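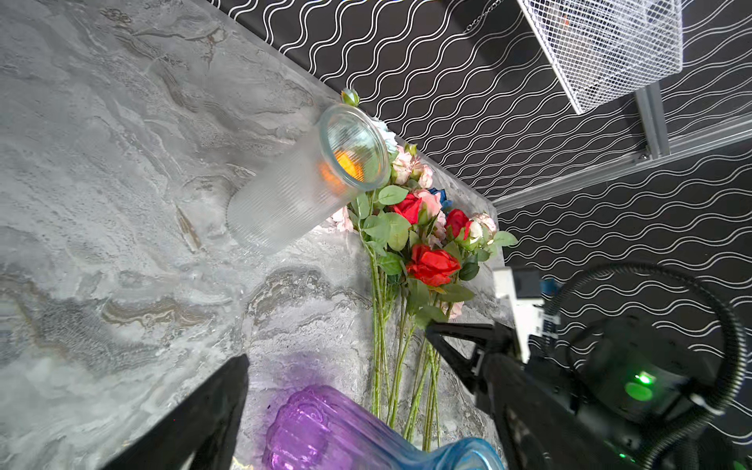 The Left Finger

Dekker had the drawer open before I got my coat off. He was looking for the short hex key, the one with the tape on it, and he already knew I had taken it home.

"Pocket," he said.

I gave it to him. He went back to the arm and I put my lunch on the shelf.

The arm was a Plutier, bought used, and it had one job that month, which was to pick up things that roll, slide or bruise. A glass cup. A vase. Artificial roses on long stems. Collora sold table settings by mail and wanted them packed by machine, and they were paying Grekard to find out if it could be done. The tabletop was a marble pattern because the customer had asked for one. Dekker said the arm did not care what it was set on. The wrist camera did, though, and I had spent most of May teaching it that a gray streak was not a stem.

The trouble was with the left finger. It had started closing late. The right one would arrive and wait, and by the time the left one got there the thing between them had been pushed over. With the roses you hardly saw it. With the cup you heard it.

"How many since last night?" Dekker asked.

"I ran 50. It dropped 11."

"All the cup?"

"Nine cup. Two vase."

He wrote it in the book. Dekker kept a paper book for every machine he had ever looked after, and when he left a company he left the books behind in a box with the machine names on the side. I had read the one that came before mine. It was mostly torque values and the weather.

We shut the cell down the way he liked it. Arm to the low position, stop button in, air off, then wait until the gauge went flat. The green light on the gripper stayed on, as it always did until you pulled the main plug. I pulled it and hung the tag.

"Talk me through it," he said.

"Take the fingers off. Check the pads. Check the slide."

"Before that."

I looked at the arm. "The cable."

"The cable," he said.

The black cable came off the back of the housing and made a wide loop before it went up the arm. I ran my hand along it, feeling for a flat place. There was one, close to the housing, where the ridges had been rubbed smooth on one side. I bent the loop the way the wrist bends it when it turns over to reach the back of the table, and the flat place came down against the bracket.

"It's touching," I said.

"Does it touch hard enough to slow a finger?"

"No."

"Then write it down and keep going."

I wrote it down. My handwriting looked bad under his.

The fingers came off with two screws each. The pads were fine, a little shiny. I cleaned them with alcohol and set them on a shop towel in the order they came off. Under the left finger was the slide, and when I pushed it with my thumb it went in smoothly for half its travel and then went in like a bad kitchen drawer. The right one moved the whole way without any complaint.

Dekker tried it himself. He pushed it in and out for a while with his eyes shut.

"Grit," he said. "Or the rail's marked. What did they run in this before us?"

"The paperwork said Aquino. Castings."

"Castings," he said, and went to get the light.

It took the rest of the morning. I took the cover plate off and wiped out the old grease, which was gray and should have been yellow. There was something in it that scratched when I rubbed it between my fingers. I used up most of a box of swabs. Dekker held the light and did not touch anything, and twice when I reached for the wrong driver he moved the light off the work until I noticed.

My father repaired sewing machines. Dexter Dagdag and Son, it said on the window, and the son was supposed to be me. He worked the same way, by not helping. I had not thought about that in some time. He would stand at the end of the bench with his coffee and look at the street, and if I was about to strip a screw he would set the cup down.

The rail was not marked. I put new grease on it, less than I wanted to, and worked the slide back and forth 28 times, which was the number in the book for no reason anyone had written down. Then the cover, the fingers, the pads. I moved the cable clip back one hole so the loop stood clear of the bracket, and Dekker bent the wrist over by hand to see that it did.

"Plug," he said.

I took down the tag and plugged it in. Air on. The light came up green. I ran the fingers open and shut with nothing between them, and they met in the middle with one click. It had been two clicks for so long that I ran it again to be sure.

We still had to zero it. I put the gauge block in and let the fingers close on it and took the reading, then turned the block around and took it again. The two numbers agreed. I typed them in and Dekker read them back to me off the screen, slowly, one digit at a time.

"Do 50 again," he said. "Same as last night. I want them side by side."

He sat down on the stool with his sandwich. I laid the pieces out on the table, glass at the top, roses across the middle, vase on its side over the stems, and stepped back behind the line and pressed start.

The arm did 48 of them clean. On the other two the camera lost the rim of the cup against the marble and the arm stopped and asked for help, and I went in and moved the cup.

"That's not the finger," Dekker said.

"No."

"That's yours, then. That's tomorrow." He closed the book and held out the hex key. "Drawer."

I put it in the drawer.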